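The Smart Toilet Comes for Us All

Flurkell, the bathroom showroom on Trastton Road, has given over its back room to smart toilets. I went in April for a washer. The washer cost 50 cents and I was out of the building 22 minutes later, having been told a good deal about heated seats.

For readers who have so far been spared: a smart toilet is a toilet that wants electricity. Depending on how much you spend, it may warm the seat, wash you, dry you, or light your way at three in the morning. The cheapest one at Flurkell is the Pellier, at 800 dollars. The saleswoman called this "entry level," a phrase I had never before heard applied to a toilet.

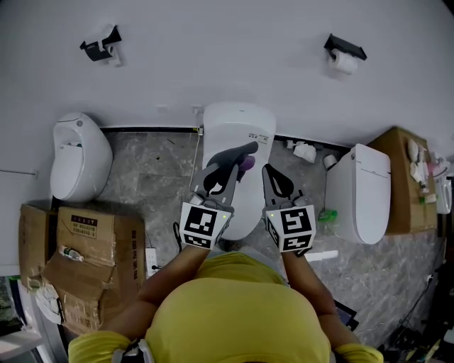 By Achilleas Karagiannis
Home and Hearth column

Three in a row against a plain wall look very clean and a little smug. With the lids down they barely resemble toilets at all, which I suppose is what you pay for. The one on the left had its lid up, and I found that reassuring.

A few practical notes, as several of you have written in. Measure from the finished wall to the center of the floor drain before you fall in love with anything. Look for an outlet near the toilet; many older houses in our part of town have none, and my electrician quoted me 174 dollars to put one in. Ask what happens when the power goes out. The Ogola has a manual flush for that, though the seat goes cold like everybody else's.

Also, try the lid. You will feel foolish lowering a toilet lid in a store, but you'll be living with it for years.

I have not bought one. My wife has the brochure on her side of the bed, with a page folded down.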